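Capítulo 8
Sincronizar sin perder el hilo

Objetivos del capítulo
Entender qué pasa con un archivo entre el guardado y la nube.
Distinguir una copia sincronizada de una copia de seguridad.
Resolver un conflicto de versiones sin borrar el trabajo de nadie.

Voy a empezar confesando una metedura de pata. Cuando preparaba la primera versión de este libro tenía los capítulos en una carpeta compartida con mi compañero Martim Cunha, y una tarde de marzo, en el tren a Timimbridge, me puse a corregir sin conexión desde la tableta. Martim, en su casa, hacía lo mismo con el mismo capítulo (¡el mismo párrafo, incluso!). Al llegar encontré dos archivos casi idénticos, uno de ellos con la coletilla «copia en conflicto», y borré el que me pareció más viejo. Era el suyo. Todavía me lo recuerda.

De eso va este capítulo: de las aplicaciones que guardan nuestras cosas en varios aparatos a la vez y de las decisiones que toman por nosotros mientras miramos para otro lado. Usaré sobre todo Otus, el cliente con el que venimos trabajando desde el capítulo 2, porque ya lo tenéis instalado y porque su registro de actividad se lee bastante bien. Si en vuestro centro usáis Costigan, no pasa nada, los menús cambian de nombre pero las ideas son las mismas.

En las prácticas moveremos archivos pesados, que se notan mucho más que un documento de texto cuando la conexión flojea.
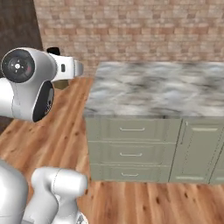 Figura 8.1. Imagen generada por ordenador: brazo robótico blanco con tapas oscuras en las articulaciones.

8.1 Guardar, subir, sincronizar

Son tres verbos que en clase mezclamos todo el rato, yo la primera. Guardar es escribir los cambios en el disco del aparato que tienes delante. Subir es mandar una copia al servidor. Y sincronizar es algo más enredado: la aplicación compara lo que hay en cada sitio, mira qué ha cambiado desde la última vez y decide en qué dirección viaja cada archivo. Esa comparación se hace con una lista de estado que el programa lleva por su cuenta, y cuando la lista se estropea empiezan los sustos.

Haced la prueba con la carpeta de ejercicios, que tiene 219 archivos. Cambiad el nombre de uno, abrid el registro y fijaos en lo que anota Otus. Unos lo veréis como un cambio de nombre y otros como un borrado seguido de un archivo nuevo, según la versión. Para el usuario el resultado es igual; para el historial de versiones, ni de lejos.

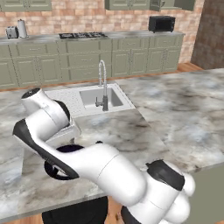

Figura 8.2. Brazo robótico sobre una isla de cocina con encimera de mármol. Imagen generada por ordenador.

8.2 La papelera también se sincroniza

Paora Maihi, que revisó este capítulo, me pidió que pusiera esto bien visible: si borras un archivo en el portátil, se borra en el móvil. Una carpeta sincronizada no es una copia de seguridad. Para eso veremos Endex en el apartado 8.4, con copias programadas y guardadas aparte.

Antes de seguir, id a los ajustes de vuestra cuenta y buscad cuánto tiempo conserva la papelera lo borrado. Apuntadlo en el cuaderno, lo necesitaréis en la actividad 10.

Palabras clave: cliente, conflicto de versiones, historial, registro de actividad, copia programada.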